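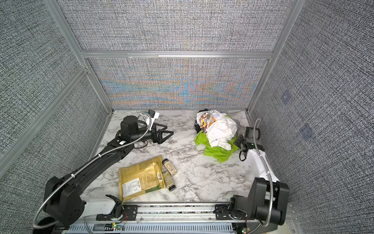
Rabies clinics in the Troleck valley open at seven in the morning, before the heat, and by half past the queue usually reaches the road. Most people come because a dog has bitten them, some because a dog has bitten their child, and a few because they handled a sick calf and were told by a neighbour to get checked. The first treatment is soap and running water for fifteen minutes, which a household can manage without a nurse. What a household keeps on its table varies (a food pouch, a couple of spice jars, a heap of clothes waiting to be sorted), and health workers on home visits look for the bar of soap among it. If they don't see one, they leave one.

The district recorded 1484 animal bites last year, against 2150 the year before. The fall came after a dog vaccination drive in Telley and the farms below it, where teams went from door to door and marked each dog with a dab of livestock paint. Horkosness, on the far side of the ridge, was left out because the road was closed for most of August, and its figures hardly moved.

Rabies is almost always fatal once symptoms start. It is also almost entirely preventable if the wound is washed and the vaccine is given promptly, and staff at the Telley health centre repeat both facts to everyone who comes in. The difficulty is getting people to come back. A full course means several visits over a period of weeks, and a farm labourer who loses a day's pay for each one may decide that the first injection was enough, particularly when the bite has healed.

The centre now gives every patient a card with the return visits written on it and a telephone number for the clinic desk. Bus fares are refunded on the spot to patients who show the card. Patients who miss a visit are telephoned that evening, and if there is no answer a health worker goes to the house.

Supply is the other worry. Vaccine has to be kept cold, and the refrigerator at Queiroz, the smallest of the district's 3 clinics, runs off a line that fails in storms. Last rainy season 89 doses had to be thrown away after one long power cut. A battery unit has been fitted, and the clinic holds a smaller stock, topped up more often from Telley.

Immunoglobulin, which is given into and around the wound in severe cases, is harder to come by. Patients who need it are sent on to the provincial hospital, a journey of four hours by bus.

The next round of dog vaccination will start in Horkosness. Owners are asked to keep their animals tied up or indoors on the morning the team calls, and to bring puppies as well as grown dogs. There is no charge. Anyone who is bitten in the meantime should wash the wound straight away and go to the nearest clinic the same day, even if the dog has been vaccinated.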